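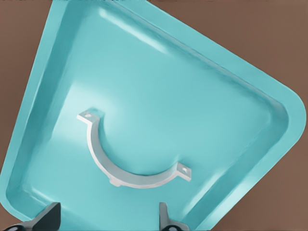 My grandmother could sort a drawer of screws while telling you off for your haircut. I thought of her at Senach, where Dulce Salinas is teaching two robot arms to shift small parts from one tray to another.

It's a humble sort of chore – the kind you'd give a child on a rainy afternoon – and yet

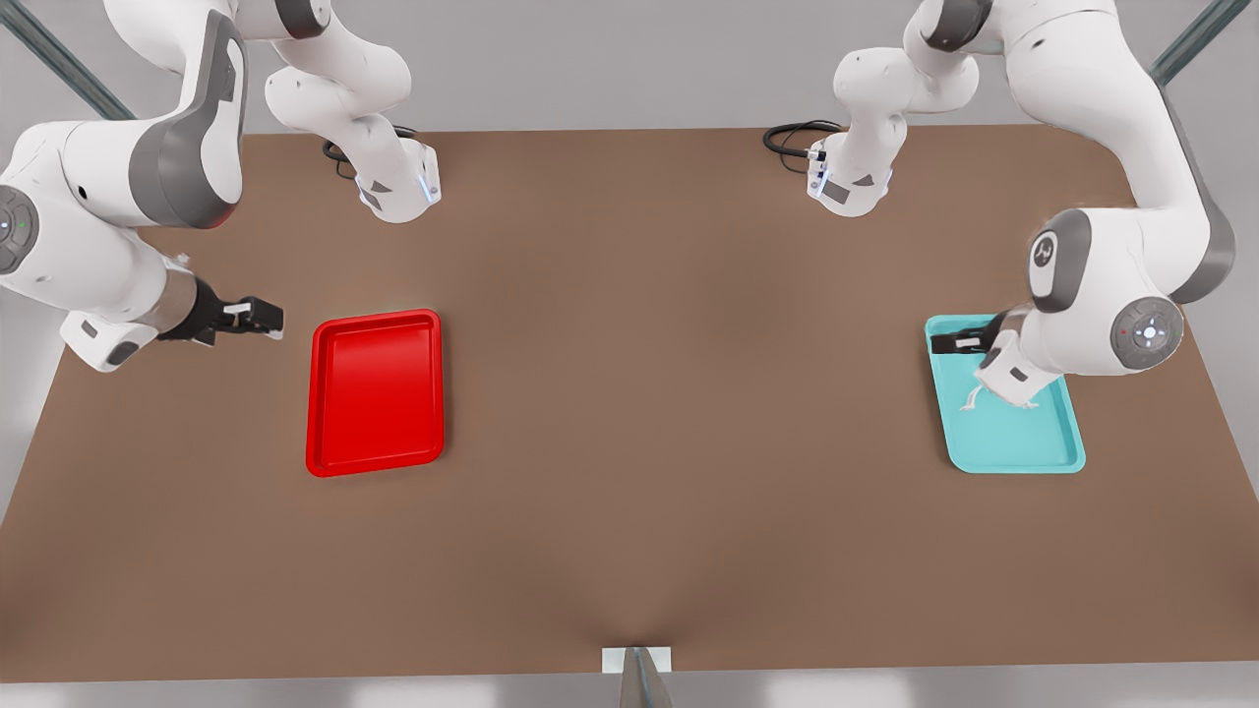
it has kept her team of six busy since March. Are they ready for our kitchens? "Ask me again in 3 years," she says, laughing, and puts the kettle on herself.

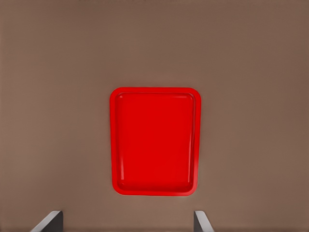

The red tray, with nothing in it.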